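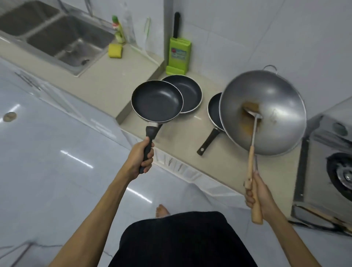 Cover crops, slide 1. Say hello, thank Natalia Ventura for the slot. Start with the rye: 83 acres drilled after maize, grazed by ewes in March. Soil held, no ruts by the gate. Then fat. Lamb off rye, does it cook differntly? Point at the wok, brownish oily smear on the bottom by the spatula, ask who at home trims and who doesnt. Move on quick.

Slide 2. Seed cost, Vogler mix v our own. 149 ewes, electric fence, moved daily. Water bowser = the headache. Questions, then tea.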